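Golgate line: what changed on the bench after the first season

The small motor rework line at Golgate has now run with partial automation since November, and enough shifts have gone through it to say what is different for the people who work there. The short version is that the headcount is the same, the tasks have moved, and the training load is heavier than the plan allowed for.

For readers at the other sites, the starting point was as follows. Motors came back from customers in mixed crates. One person unpacked and sorted, two people cleaned and tested, and a fourth repacked the good units and wrote up the rest. Most of the time went into handling. A unit was picked up and put down nine times between the crate and the outgoing tray, and the only steps that called for judgment were the shaft check and the lead inspection.

The Berkelel cell took over four of those nine moves. It lifts a motor from the sorting tray, sets it in the test fixture, takes it out again and places it in one of two trays according to the result. It does not unpack, wipe down or look at wiring. The target for the cell was 416 units per shift and it reached that figure in its seventh week. Its best shift so far is 646, on a batch that was all one model and had short leads.

Leads remain the main limit. A motor with its wires taped to the body goes through cleanly. A motor with loose wires is a different shape every time, and the fingers can close on a wire as easily as on the housing. In the first month the cell stopped 189 times for this cause. After the sorting step was changed so that leads are tucked under a clip before the tray is loaded, stops for the same cause fell to 78 in the month that followed. The clip costs the sorter a few seconds per unit. That time was not in the original estimate and has since been added.

The jobs have changed in uneven ways. The sorter's position used to be the one given to new starters. It is now the most skilled position on the line, as the quality of the tray decides how well everything behind it runs. The pay grade was reviewed in response and moved up one step. The two test positions have been merged into one, and the person in it watches the cell, clears stops and handles rejects. The fourth person has gone over to demonstration work full time.

Demonstration work is the part that most people outside Golgate ask about. The cell's grasping is trained from examples recorded by staff with a hand-held gripper. The operator holds the tool, does the task at normal speed, and the recording goes to Ferkau for processing. No programming is involved, but the work is tiring in its own way. The tool weighs more than it looks, the wrist has to stay inside a narrow range, and a good demonstration needs a clear approach, a firm close and a clean release. Sessions are limited to 40 minutes with a break of equal length – the first version of the schedule had two-hour blocks, and it was dropped after four days.

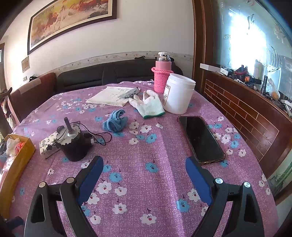 Variety in the recordings matters more than volume. A set made entirely at the same bench, under the same lamps, gave a model that worked at that bench and did poorly when the trays were moved to the other side of the aisle. Current practice is to change the surface, the light and the surrounding items between sessions, and to include soft and awkward objects along with the motors. Cloths and gloves are useful here. They turn up in the work area anyway, and the cell has to learn to leave them alone or move them aside without dragging a unit along.

Operators asked early on who would see the recordings and whether they would be used to time individuals. The written answer is that files are stored by task and session with no operator name, and cycle times from demonstrations are not passed to shift management. This is now part of the site agreement.

Two problems are still open. The first is fingertip wear. The pads lose their edge sooner than the supplier's interval suggests, and a worn pad lets a smooth housing turn in the grip. Pads are now checked at the start of each shift and changed as a pair. The second is recovery after a stop. Restarting the cell takes eleven steps on the panel, and four of them are confirmations of the same thing. Berkelel has agreed to shorten the sequence in the next software release.

The Ríos site will begin its own installation in the spring, starting with the sorting tray and the lead clips before any equipment arrives. Staff there who want to try the hand-held tool can book a place on the Golgate rotation through the usual shift exchange form. Places are for one week, and travel is covered.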